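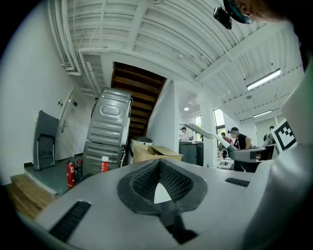 Drellgate Pull-Out Wardrobe Organiser: my review after eight months

7 min read
208 shares - 14 comments

I bought the Drellgate pull-out set in June, for the wardrobe in our second bedroom, and I promised two readers that I would write when I had used it through a winter and a summer. It is now 27/02/2019, so I think I can say something fair.

First, what it is. The set has a steel frame that you screw inside an existing wardrobe, two wire baskets, one shallow drawer with dividers, and a trouser rack with nine arms. All of these come out on runners. You choose a width when you order, and the frame can be adjusted a little on each side. There are no doors in the set and no side panels. It is only the inside part, and you must already have a wardrobe which is strong enough to carry it.

Our wardrobe is a built-in one from the previous owners. The inside width is 1127 mm at the bottom and slightly less at the top, because the left wall leans. I mention this since many older houses in Brisbane are the same, and the seller's page does not say anything about walls that are not straight. Please measure in three places, at the floor, in the middle and at the height of the rail, and order by the smallest number. I measured only at the floor the first time. Shahnaz Abeysekara at the shop changed my order before it was sent and did not charge me, which I appreciated very much.

Delivery and what was in the boxes

It came in two boxes. The long one was 1275 mm and did not fit in my small car, so I was glad I had paid for delivery. One basket had a scratch in the grey coating near the back corner. I decided to keep it, as it is at the back and I never see it. The screws were in labelled bags, with two spare of each size. The instructions are drawings only, without words. For most steps this is fine. At step six the drawing shows the runner from below while all the other drawings show it from above, and I put the first pair on upside down. If you notice that the small plastic catch is facing the floor, you have made my mistake, and you must take out eight screws.

Fitting it

I did it alone in one afternoon and part of the evening. A second person would help for the moment when the frame must be held level and screwed at the same time. I used a stack of books under one side. It worked, but I would not recommend it to somebody with better friends at home.

The screws supplied are for solid board of 16 mm or thicker. Our side panel is 15 mm, so I bought shorter ones at the hardware store. I also put a thin strip of timber behind the frame on the leaning side. Without this strip the baskets would have rubbed against the frame at the top.

You will need:

a drill with a 3 mm bit
a spirit level, the longer the better
a hand screwdriver for the last turns
a pencil, and a rubber for the wrong lines

How it is in daily use

The runners are the best part. They are soft-closing and they are still quiet after eight months. The shallow drawer opens fully, so that you can see the socks at the back, and this alone has saved me some time in the mornings. The dividers stand in slots and can be moved without tools. I would have liked two more of them.

The baskets are good for jumpers and towels. For thin shirts they are less good, because the wires leave lines in the fabric. I cut pieces of shelf liner for both baskets and the problem was gone. The company sells its own liner but I found the price too high for a sheet of plastic, and mine came from the kitchen section of a supermarket.

About the trouser rack I have mixed feelings. The arms have a rubber sleeve so that trousers do not slide, and this part is well made. But the arms are close together. With nine pairs of summer trousers it is comfortable, and with nine pairs of jeans it is not possible to take one without pulling its neighbour. In winter I used every second arm and hung the other pairs on the normal rail. So if you own mostly heavy trousers, please count it as a rack for five.

In January we had a very humid period and I looked for rust. I found none on the frame or on the baskets, not even at the scratch. One of the screws I bought myself has a little brown colour on the head, but that is my screw and not theirs.

How it compares

Before I decided, I looked at two others. The Stever is cheaper and has baskets of the same size, but its runners stop before the basket is fully out, and when I tried it in the showroom my hand had to go in under the shelf to reach the back. For a linen cupboard it may be enough. The Plidonska is the nicest to look at, with drawers in oak veneer and leather pulls, and it costs nearly double. It also comes only in fixed widths, and none of them suited our wall. If I had a new and straight wardrobe and more money, I would perhaps have chosen it.

My neighbour has an older system by Long, which is not sold now. Hers is heavier and feels as if it would survive a fall from the roof. I do not think the Drellgate is quite so strong. The maximum load for each basket is printed on the front rail, and I keep under it.

Small complaints

The handle on the shallow drawer is a cut-out in the front, and it has a rather sharp lower edge. I rubbed it with fine sandpaper and it is better now. The white cover caps for the screws fall off if you look at them. I have lost three. Also, the adjusting wheels under the frame can only be reached when the bottom basket is taken out, so do the levelling before you fill everything with clothes. I did it after.

When I wrote to the company about the caps, the answer took nine days, but they did send a bag of new ones without payment.

Would I buy it again?

Yes, for this wardrobe. We plan to do the main bedroom next, where the wardrobe is 2000 mm wide, and there I will order two narrow sets and put a panel between them. One wide set would be less work to fit, but I have seen how much a full basket pulls on the runners, and I prefer them shorter. For that room I will leave out the trouser rack and take a third basket, which they let you exchange if you ask before paying.

I give it four out of five. The missing point is for step six and for the distance between the trouser arms.

Some of you asked by email whether it can be fitted in a rental. The frame leaves twelve screw holes in the side panels, so you should ask your landlord first and get the answer in writing.

14 comments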